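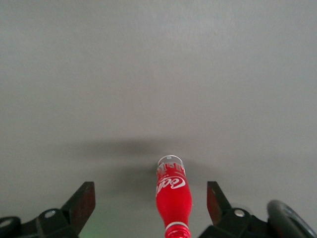
Keeping the Joltis Cell in Order: A Conversation with Barbara Laskowska

Barbara Laskowska has been responsible for the bottle handling cell at Grudach for three years. The cell consists of a single Joltis arm with a two-finger gripper and a small camera at the wrist, and its task is to pick up bottles that lie flat on a table and place them upright in a rack. Ms. Laskowska spoke with us on a Tuesday, between the morning check and the first shift.

The morning check takes 17 minutes. It begins with the fingers. Ms. Laskowska opens them fully, wipes both contact pads with a dry cloth, and tests each bolt by hand before she uses a wrench. "A bolt that has moved a little will not show on the screen," she said. "You feel it in the tool. When one finger is loose, the arm still goes to the right place, but the bottle comes up tilted."

The pads themselves are supplied by Burnis and are replaced as a pair. Grudach formerly changed them only when they were visibly worn. Under the present schedule they are changed after 60 hours of operation, and the old pair is kept until the new one has passed a full test. Asked whether this was wasteful, Ms. Laskowska said that she had raised the same question herself. "Then we had a month of dropped bottles in November, and I stopped asking."

The next step is to place a bottle on the bare table and bring the open gripper down over it. For this the staff prefer a contoured soft drink bottle, such as a red Coca-Cola one, laid with its neck toward the gripper. The shape is demanding: the body is wide in the middle and narrows toward the neck, so the height and depth of the grip both matter. The arm is stopped before the pads touch the plastic, and the operator compares the gap on the left with the gap on the right.

"I want to see the neck in the middle," Ms. Laskowska said. "If it sits to one side, one pad arrives first and pushes the bottle over before the other gets there. People want to correct that in the program. I ask them to look at the finger mounts first."

Lighting has required more attention than expected. The gripper casts a broad, soft shadow across the pale table, and the camera software at first treated its outline as part of the bottle. Miłosz Kaczorowski, a technician with the service firm Gajewski, spent two visits on the matter. He left the lamps where they were and adjusted the detection threshold instead. "The shadow moves with the arm, so it will always be there," Mr. Kaczorowski said. "Glossy plastic was the harder part - a highlight along the side can look like an edge."

Mr. Kaczorowski also asked that the test be repeated 23 times after any change to the fingers. The results are entered by hand in a logbook beside the controller. Ms. Laskowska has no plans to move it to a computer, although a second copy is now kept in the maintenance office.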